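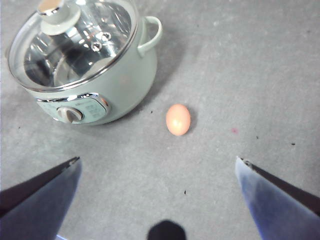

Frequently asked questions: electric cookers in Diltalport rooms

Which appliances may I keep in my room?
One small electric cooker or one kettle per resident. Hot plates with an exposed coil, deep fryers and toasters stay in the shared kitchen on each floor.

Is there a power limit?
Each room circuit in the Oris and Courtois buildings is shared with the room next door. The limit per room is 4 amps for cooking appliances. Check the rating label on the base of the cooker before you bring it. If the label gives watts only, divide by the supply voltage.

Can I use an extension cord?
No. Plug the cooker directly into the wall outlet marked with a green dot. Wasau rooms have this outlet under the window – older floor plans show it by the door, and those plans are out of date.

Where should the cooker stand while in use?
On a hard, level surface, at least 7 inches from the wall and clear of shelves. Do not cook on the bed, the carpet or the closet floor.

My breaker tripped. What now?
Unplug everything on the cooking outlet and call extension 183. Resets take over 50 minutes in the evening. Do not open the hallway panel.

Do appliances need to be registered?
Yes. Fill in the appliance form at the front desk by the end of September. Residents who move in later have until the end of their first month.

Who handles exceptions?
Send medical or dietary requests in writing to Bláthnaid Phelan, housing office. Include the make, the model number and a copy of the rating label.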